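Thread on how we keep the two-arm cell at Coltbridge going. Cell 2 gets the most hours, so I'll stick to that one.

Start at the rail. Both arms mount on it, and the toothed strip runs along the near edge. Brush the teeth every morning. A dry brush is fine. Don't oil them, oil holds grit.

Next, the purple cables. Each arm has one running along the outside. Move the arm slowly through full reach and watch the loops at the shoulder and wrist. If a loop pulls tight, add slack and clip it again.
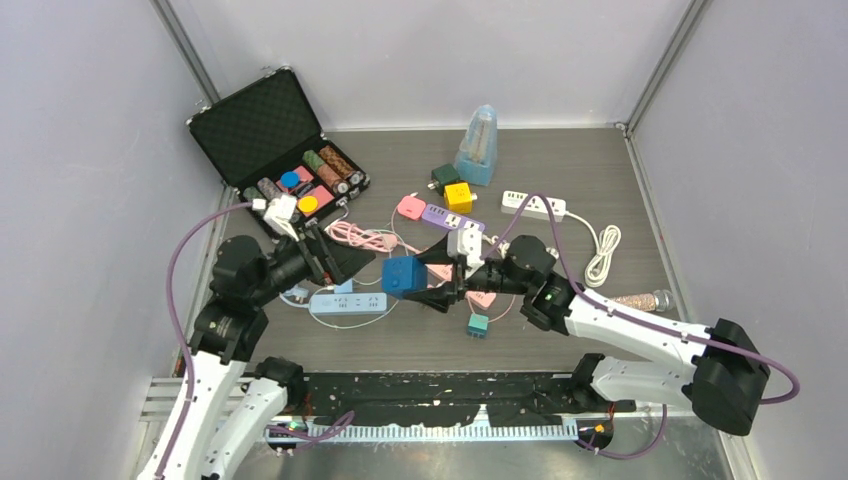 Last changed: Aug 29, 2024

Adapter sorting is a good check on the grippers. Small plugs show up worn fingers long before anything bigger does. We swap the fingers as a pair every 8 weeks.

Keep loose cords away from the rail before homing. In February one got into the teeth on the Worness cell and we lost a day to it.

Wipe the floor panel when you clear the props out. Then home both arms, left one first, and let them sit 30 seconds before you load a job.

Log it all under job 823, including the days when you find nothing.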